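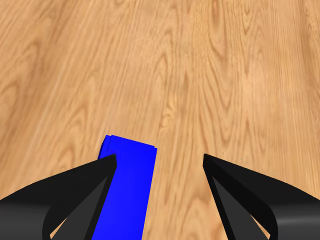 *Blue block on a wooden surface.*

# "I only went in to ask about the creek"

Viorica Janevski would like it known that she had other plans for her retirement. She had bought a kayak. The kayak is in her garage under a tarp, and on top of the tarp are three boxes of printed hydrology reports, which she has read, and which she will quote to you whether or not you have finished your coffee.

For the past year and a half Janevski has been the most persistent opponent of the plan by Grindora, a bottled water company, to sink a production well in the hills above Skandano and pump 213 gallons a minute out of the ground, day and night, for as long as the permit lasts. The company says nobody downhill will notice. Janevski lives downhill.

We met at her kitchen table at nine in the morning, which she described as "late."

"I'd gone in to the township office to ask why Simiyu Creek was so low," she said. "That's all. I wanted to know if I could put a boat in it. And the woman at the desk said, 'Oh, is this about the water people?' And I said, 'What water people?' She got a look on her face like she'd just told me about my own surprise party."

What she had walked in on was the test pumping. Grindora had a temporary permit to run a well on the old Drirero farm, at the top of the ridge, for a few weeks in the driest part of summer. The public notice had been printed in the back pages of a weekly paper, in type that Janevski says was designed for ants. She has it framed. It hangs in the hall, next to her grandchildren.

She taught middle school science for most of her working life, and it shows in how she argues. She doesn't raise her voice. She waits until you've stopped talking and then asks you to explain how you got your answer.

"They kept saying 'sustainable yield,'" she said. "Fine. Sustainable for whom? Show me your work. And they'd say it was in the report. So I'd ask for the report, and they'd say it was a draft. So I'd wait for the final, and when the final came out the comment period had closed. I had students who tried that with homework. I knew what I was looking at."

## A very long evening

The first hearing was in March, in the elementary school gym. The township supervisor, Pavithra Thomas, had reserved the library meeting room, and moved things to the gym when it became clear that people would otherwise be standing in Biography. Around 80 residents turned up. Most of them sat on bleachers built for second graders, with their knees near their ears.

Janevski had been given three minutes. She had prepared for 40, and she admits now that this was optimistic.

"I talked fast," she said. "Pavithra was very decent about it. She held up the little card that says one minute left, and then she sort of forgot to pick up the next card."

Thomas, reached by phone, remembers it a bit differently. "I didn't forget," she said. "I dropped it under the table. Then I had to find it." She would not say how she plans to vote on the township's zoning approval, which Grindora needs in addition to the state permit, and she politely declined to be drawn out on whether the company's presentation had helped its case.

The presentation has become something of a legend in Skandano. It ran for nearly an hour and included a short film of a family drinking from a stream. Somebody on the bleachers recognized the stream, or at least recognized that it was not in this state. There were pine trees behind it of a kind that do not grow here, and a mountain with snow on it. Skandano's highest point is the landfill.

"I don't want to be unkind about the film," Janevski said, and then was, for several minutes. 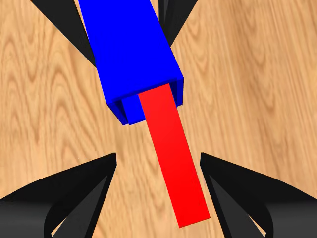 *A blue tube and a red bar.*

Lavanya Hegde, who handles community relations for Grindora, has been on the other side of most of these evenings. She drives in from the city, stays at the motel by the highway, and has by now been offered more zucchini bread by the opposition than she can reasonably eat. Janevski speaks of her with something close to affection.

"Lavanya's good," she said. "She writes down your question and she calls you back. It isn't always an answer. It's a call, though."

Hegde told me the company stands by its modeling and has offered to pay for repairs to any household well shown to have been affected by the pumping. She also pointed out that the bottling line would bring jobs to a town that could use them. The offer sounds generous until you ask, as Janevski did at the second hearing, who decides what has been shown. The agreement says it will be an independent expert. It also says who picks the expert. You may guess.

I asked Janevski whether the jobs gave her pause. She got up and refilled the kettle before she answered, and it was the only time that morning I saw her take a while over anything.

"Sure they do," she said. "My neighbor's son would apply, and I'd write his reference. I'm not against people having work. But when the feed mill closed, it took the jobs and left us the building. If this place closes, it takes the jobs and it's already had the water. I asked what happens then. I was told the permit covers abandonment. Lovely word to hear about your own town."

Not everyone agrees with her. Saoirse Carroll, who runs the hardware store on the main street, put a sign supporting Grindora in her window, and kept it there through what she calls "a slow couple of months for paint." Carroll says the township budget has a hole in it and that a hill full of water is a funny thing to be precious about. The two women are in the same book club. They have an understanding that the subject does not come up until dessert.

"Saoirse's wrong," Janevski said. "But she's read the same pages I have, and she's wrong about them out loud, to my face. I've got more patience for that than for people who tell me in the parking lot that they're behind me all the way, and then go home to watch the game."

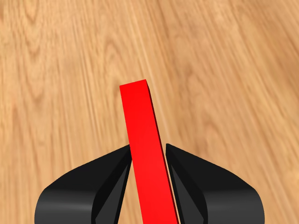

Then there is the matter of the stream gauge, which Janevski saves for visitors she likes. Grindora was required, as a condition of the test, to put a staff gauge in Simiyu Creek so that anyone could walk down and read the water level. A staff gauge is basically a big ruler, stood on end in the creek bed. The one in the creek went in on time, and by the end of the summer the sun had wiped it clean. Picture the red bar shown here, long and flat like a ruler, tilted a little to the left, with no markings down the front of it, and you have a fair idea of what the public was invited to consult. Janevski went down every evening anyway, and took her readings against a rock.

"I named the rock," she said. She would not tell me the name, on the grounds that the matter is still before the state.

Her rock data went into the official record as a public comment. It runs to four pages, with a chart in colored pencil. It shows the creek dropping through the weeks of the test and creeping back up once the pump was off. The company's consultants replied that the drop was consistent with a dry summer, and that the recovery was consistent with rain. Janevski replied with the rainfall totals. At this point the correspondence becomes a little technical, and also, in places, rather personal about the rock.

The state regulator has asked Grindora for another round of testing before it rules. Janevski counts that as a win, though she is careful how she says so. Rekha Devadiga, the lawyer who has been advising the opponents at a rate Janevski calls "embarrassing, for her," has warned everybody not to celebrate. Companies do pass second tests. Devadiga also warned her not to give interviews, and was told this one was about kayaking.

So I asked about the kayak.

It's green, apparently, or it was when she last saw it. She has had it out once, on a lake an hour's drive from here, and she spent most of the trip talking to a man on the dock about lake levels. He turned out to have a bottling plant of his own to worry about. They exchange letters.

"I thought I'd be bored by now," she said. "I thought it would be one hearing, I'd say my piece, and they'd say thank you very much and do what they liked. Which they might still do. But they'll have to do it with me sitting there."

The township board takes up the zoning question again after the second test. It will be in the gym. Janevski is bringing her own chair.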